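Setting up your first meat-free week in Trutbridge

OK, so you've installed the planner and you're staring at seven blank days. Don't panic! I did my first one in December and it took me 10 minutes (plus a cup of tea).

1. Open Settings and pick your diet. I use "Vegetarian, eggs OK", but you can switch any time.
2. Type in your weekly food budget. Mine's 40 dollars, and it's a squeeze.
3. Tap Build Week. You'll get dinners first, then lunches.

Note: if you see error 459, your pantry list is empty. Add one thing, anything at all, and tap again.
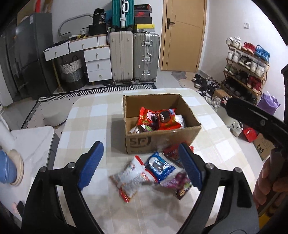
4. Swap whatever you don't like by holding your finger on the meal. I always swap out the eggplant, sorry!
5. Turn on Carbon View if you want to see how each dinner compares with a beef one. I love this part and check it way too often.
6. Hit Save before you close the page.

Caution: Build Week wipes out any swaps you've made, so please don't tap it twice. I've lost a whole week of curries that way.

Caution: the notes box holds 800 characters and just stops there, with no warning. Keep your long recipes somewhere else and paste in the link.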